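Ticket: Arm stops with contact fault on bathroom lid task, simulation only
Project: Medlow
Component: grasp planner / contact settings
Severity: medium
Status: open, workaround in place

Summary

The simulated arm faults out when it carries a long held object close to the toilet in the Medlow bathroom scene. The stop is a contact force stop, same code every time. It does not happen when the gripper is empty, and it does not happen in the kitchen scene with the same object. First seen in December after we moved the scene files over to the Trastel build.

Setup

Single arm, fixed base, standard two-finger gripper. The toilet is a static object. The held object is the long wooden one from the Wogan object set, picked up by its upper half and carried point down. Lid closed at the start of each episode. Randomized lighting is on, base position is fixed, object friction is at the default.

What should happen

The arm carries the object past the right side of the toilet, holds, and backs out. The planner is supposed to keep the held object clear of anything marked static.

What happens

The run goes normally through pick and lift. During the carry the arm slows next to the lid, the reported force climbs for a few steps, and the controller stops. The gripper stays closed. After the stop the arm will not take new targets until the episode is reset. In the batch we ran first, 244 out of 2000 episodes ended this way.

Log from one of the failed episodes, trimmed:

step 790 carry: target accepted
step 818 carry: tracking error rising
step 827 contact: held_object / toilet_lid
step 832 controller: force limit exceeded, stop
step 833 controller: target rejected, state = fault

The contact line is the odd one. On replay from the default viewer there seemed to be a gap between the two at that step. The default viewer looks from the far side, though, and the arm hides most of the area, so we added more viewpoints and went through the carry again.
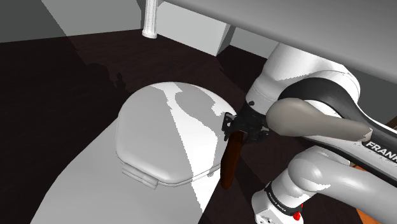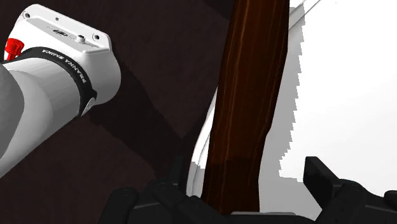 Things checked

1. Force limit. Raised it to double the default. Fewer stops, but the arm then pushes for longer before it gives up, and in a few episodes the object rotated in the fingers. Put back to default. Please don't raise it again as a fix. These settings get copied to the real cell in Plurnstead and a higher limit there is a safety matter.

2. Lighting. One suggestion was that the shadow edges were confusing the perception side. Shadows in this scene are coarse and have stepped edges, and they do look bad. But the fault also happens with perception switched off and object poses read straight from the simulator. Shadows are ruled out for this ticket. The shadow map resolution should get its own ticket.

3. Gripper collision model. Compared finger pads and linkages against the visual mesh. They match well enough. Contacts in the log are always against the held object and never against the fingers.

4. Toilet collision model. This is a real problem. The lid and the bowl are each wrapped in a convex hull, and the lid hull includes the hinge parts. The hull is wider than the lid you see, mostly toward the hinge end. The old build used a finer decomposition. The setting was dropped when the scene was converted and the importer did not warn.

5. Held object collision model. Also a problem, smaller. The wooden object has an uneven outline and tapers toward one end. In the collision model it is a straight capsule as thick as the widest part. Near the lower end that adds a margin that isn't there in the visual mesh.

6. Planner. The planner keeps its own copy of the scene and that copy was not rebuilt after the conversion. It is still using the old, tighter toilet shape. So it plans a path that is clear in its copy and not clear in the physics. This explains why the planner never reports a collision before the stop.

Cause, as far as we know

Items 4, 5 and 6 together. The planner goes close to the lid on purpose, because its copy says there is room. The physics has a bigger lid and a thicker object. Whether a given episode faults depends on how far the object leans in the grasp, and that varies with the pick.

Workaround

Set the static clearance in the planner config to 2 cm for this scene only. With that in place the same seeds ran without a contact stop. The carry path is longer and the arm comes closer to its joint limits, so watch for limit warnings if you change the base position.

Do not turn off contacts between held objects and static objects to get around this. One of the shared configs had that set and it hid the problem in at least one earlier batch. It has been taken out of the shared copy. Check your local copy.

Still to do

– Restore the decomposition setting for the toilet and re-export.
– Replace the capsule on the wooden object with a tapered shape.
– Make the planner refuse to start if its scene copy is older than the scene file.
– Importer should print a warning when it drops a collision setting.
– Rerun the full batch on the same seeds with the clearance back at default.
– Look at the fault state. Needing a full reset after a force stop is fine in simulation but we should confirm the real controller recovers the way the manual describes.

Update

Re-exported the toilet with the finer decomposition. Faults are down a lot on a short run but not gone. The ones left are all against the lower part of the held object, so they fit with item 5. The tapered shape is in review. Keep the workaround on until it is merged.

Batches made between the conversion and this ticket should be treated as suspect for the bathroom scene. The kitchen scene batches from the same period look fine and can be kept.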